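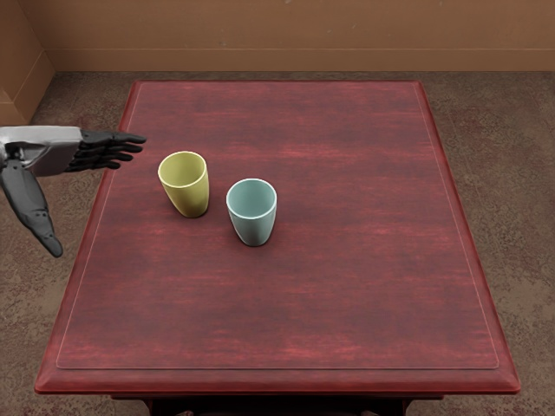
Sensory panels fail more often through poor serving practice than through poor statistics. A difference test assumes that the only thing separating one sample from another is the product itself, and every departure from that assumption goes straight into the error term or, worse, into the result. Position is the departure most often overlooked. Two cups standing near each other on a large wooden table already make a layout with a left and a right, and assessors who cannot find a difference in the liquid will lean on the layout when they are made to choose. The remedy is to assign positions by a written plan before the session and to follow the plan.

Home Course outline Lecture notes Lab sheets Reading Contact

Lecture 4: Paired comparison and related difference tests
Notes prepared by Zinash Tsegaye

4.1 Scope

These notes cover the directional paired comparison, the simple same/different test, and the choice between them. The triangle and duo-trio tests are treated in the next lecture. Scaling methods are not covered here, and hedonic (liking) tests are mentioned only where students tend to confuse them with discrimination tests.

4.2 The directional paired comparison

The assessor receives two coded samples, A and B, and is asked which has more of a named attribute: more bitter, thicker, sweeter. The answer is forced. "No difference" is not accepted, and an assessor who reports none is told to guess.

If the products do not differ on the attribute, each answer has a probability of one half. The number of assessors choosing B then follows a binomial distribution with n trials and p = 0.5. The test is one-sided if the direction is known in advance (for example, B has had sugar added and the question is whether the addition can be tasted) and two-sided if it is not. The decision on sidedness is made before data are collected. Choosing a one-sided test after seeing which way the counts fell doubles the true error rate.

The attribute has to be one that assessors understand in the same way. "Bitter" and "astringent" are confused by most untrained people, and a paired comparison on either word with an untrained panel will measure a blend of the two. Run a short session with reference solutions first.

4.3 The same/different test

The assessor receives two samples and says whether they are the same or different. No attribute is named. Half of the assessors receive a matched pair (AA or BB) and half receive an unmatched pair (AB or BA). The matched pairs are not wasted servings. They measure how willing people are to say "different" when nothing differs, and without them the proportion of "different" answers to the unmatched pairs cannot be interpreted.

The analysis compares two proportions: "different" given unmatched, and "different" given matched. With independent assessors a chi-square test on the two-by-two table is adequate, provided the expected counts are not small. When each assessor judges both kinds of pair, the observations are linked and McNemar's test is used instead.

4.4 Worked case: Nesex cold tea

The Nesex cold tea was reformulated in August with a cheaper leaf from a second supplier, Ayele. The question put to the panel was whether the new product was more bitter than the old. The product team expected an increase, if anything, and had said so in the test request, so the test was one-sided.

Number of assessors: 141
Number choosing the new product as more bitter: 83
Expected under the null hypothesis: 70.5
Standard deviation under the null hypothesis: square root of (141 x 0.25) = 5.94

With continuity correction:

z = (83 - 0.5 - 70.5) / 5.94 = 2.02

The one-sided critical value at the 0.05 level is 1.645. The null hypothesis is rejected.

Rejection here means that the panel as a whole could detect the change at better than chance. It says nothing about whether consumers would mind. Several of last year's lab reports stated that the new tea was "less preferred." No preference question was asked, and such a statement lost marks.

The proportion choosing the new product was 0.589. If assessors are modeled as either true discriminators or guessers, the proportion of discriminators is estimated as 2 x 0.589 - 1 = 0.177. Treat this figure with caution. The model is crude, and its confidence interval at this sample size is wide. It is given because clients ask for it.

4.5 Serving order

Each pair can be served as AB or BA. Over the whole panel the two orders appear equally often, or differ by one if n is odd. With 141 assessors, 71 receive one order and 70 the other. Orders are assigned at random within that limit and recorded on the master sheet next to the codes.

Order effects come in two kinds. A time-order effect arises because the first sample changes the mouth for the second. Bitter and astringent products carry over strongly, and a sweet first sample makes the second seem less sweet. A space-order effect arises from where the cups stand when both are served together. Balancing takes care of both on average, but it does not remove the added variance, so rinsing and a fixed wait are still needed.

If the pair is served together, the instruction sheet must say which sample to taste first. "Taste from left to right" is enough. Re-tasting is allowed or forbidden for everyone.

4.6 Codes and vessels

Use three-digit random codes. Single letters, single digits and codes with a local meaning (area codes, room numbers, course numbers) are not acceptable. A code is used once per session for one sample and is drawn again for the next.

Vessels within a pair must match in size, color, material and fill level. Write codes with an odorless marker and let the ink dry before pouring. The teaching lab uses Skastik cups for all cold products. Do not bring cups from home. Where color differs between products and color is not under test, use lids with a sip hole or colored lighting, and state in the report which was used.

Samples in a pair are served at the same temperature. Record the temperature at the first and last serving of each batch.

4.7 Number of assessors

The required number depends on the size of difference worth detecting, the error rate accepted for a false alarm, and the error rate accepted for a miss. Students usually fix the second, ignore the third, and then report a non-significant result as proof that the products are the same. A panel of 43 has a good chance of finding a large difference and a poor chance of finding a small one. If the aim is to show similarity, the power calculation is done first and the number follows from it.

Replicated judgments are not a free substitute for people. Forty-three assessors tasting twice give 86 answers, but the answers are not independent if assessors vary in ability. Use the beta-binomial model, or report the first replication alone.

4.8 Lab sheet 4

The lab compares two concentrations of sucrose in Stunduvwood spring water. Work in groups of 4. Each group prepares a master sheet, a serving plan and a ballot before the session and has all three signed off. Groups without a signed plan do not pour.

The report is due 11th October and is limited to 2 pages, excluding the raw data. State the hypothesis, the sidedness and the error level in the first paragraph. Attach the ballots in the order they were collected. Reports that compute z without the continuity correction will be returned for rework.

Reading for next time: course reader, chapter on triangle tests, up to the end of the section on replicated data. Bring the binomial tables.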